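Grout, Sealant and Standing Water: Moisture Control Around Countertops and Sinks
Speaker notes, afternoon session, 2:15 start

Slide 1 – Title
Leave up while people sit down. Mention that the handout has the product-neutral spec language, so there is no need to photograph the slides. Questions at the end, except on slide 6, where it is easier to take them as they come.

Slide 2 – Scope
Residential and light commercial only. Counters, vanities, backsplashes. No showers, no steam rooms. Those need a membrane talk and Flindness has one in the spring program.
State the source of the numbers now. All figures come from the Samonte service records, 3079 closed tickets, kitchens and bathrooms combined. Tickets are written by installers in the field, so the cause codes are only as good as the person who typed them in.

Slide 3 – Where the water gets in
Of the closed tickets, 354 were coded as water damage below a countertop. Of those, 200 listed the joint between counter and wall as the entry point. The next largest group, 122, listed the sink rim. The remainder were faucet bases, supply lines and "unknown."
Pause here. Most of the room will have expected supply lines to lead. Supply leaks cost more per ticket, but joint failures come up more often.

Slide 4 – The counter-to-wall joint
A change of plane moves. The wall moves with the framing, the counter moves with the cabinet. Rigid grout in that joint cracks in the first heating season in most climates.
Points to say out loud:
Use a flexible sealant at every change of plane.
Leave a real gap. A joint with no width has nothing to stretch.
Backer rod where depth allows. Three-sided adhesion tears the bead.
Color-matched grout caulk is fine if the data sheet lists movement capability. Some do not.
If someone asks about sanded caulk, it is a question of appearance. Check the movement rating first.

Slide 5 – Sink rims and cutouts
Cover the three mounting types in order: drop-in, undermount, vessel. Spend the most time on undermount.
The cut edge of the counter is the weak spot. On engineered wood cores it must be sealed before the sink goes in. On natural stone, the edge will darken if water sits against it, and a client will call about the dark line long before there is any damage.
Dense stone still needs checking. Put a few drops of water on an offcut, wait, wipe, look. If the spot darkens, seal. Polished dark marble shows etching from acidic cleaners very clearly, and sealer does not prevent etching. Repeat that sentence. It is the most common misunderstanding in the client meetings at Nekport.
Drop-in rims: bed the rim fully. A thin bead run around the outside after the fact traps water under the flange.

Slide 6 – Cure time (take questions here)
Read the label for the skin time and the cure time and explain the difference. Skin time means dust will not stick. Cure time means it can get wet.
Cure depends on bead depth, temperature and humidity. Acetoxy silicone can stain some marbles. Neutral cure is the default for stone, and a test on an offcut is still required.
Expected question: can the client use the sink the same evening. Answer: follow the cure time on the tube and tape the faucet handle until then.
Expected question: can new silicone go over old. Answer: no. It will not bond. Remove mechanically, clean with a solvent the stone can tolerate, let it dry.

Slide 7 – Inspection routine
Once a year, five minutes per counter.
Run a fingernail along the bead. It should not lift.
Look under the counter at the cutout with a flashlight.
Press a dry paper towel along the back joint after wiping down the counter. Wait ten minutes and check it.
Open the vanity doors and smell. A musty cabinet is a finding and goes on the form.
The Raveo checklist has these on one page. Copies are on the table by the door.

Slide 8 – Writing it into the spec
Three lines cover most of it. Sealant type at changes of plane, edge treatment at cutouts, cure time before use. If the cure time is missing from the spec, the schedule will eat it – every time.
Name the trade responsible for the joint. Tile and counter installers each tend to assume the other has it.

Slide 9 – Surfaces and fixtures
Keep this one short. Remind the room that light and dark tops need different sealant colors, and that a clear bead on a dark polished top picks up dust while it skins over.

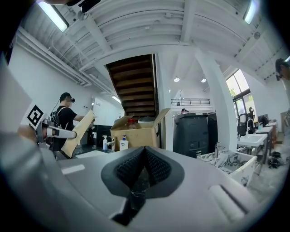
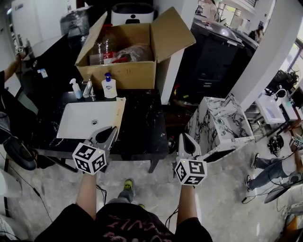
Slide 9, second picture: white rectangular basin set into a black marble vanity.

Slide 10 – Close
Put the ticket breakdown back up and leave it there during questions. The slide file will be posted in April with the corrected cause codes. Hand the clicker back to the session desk before leaving the room.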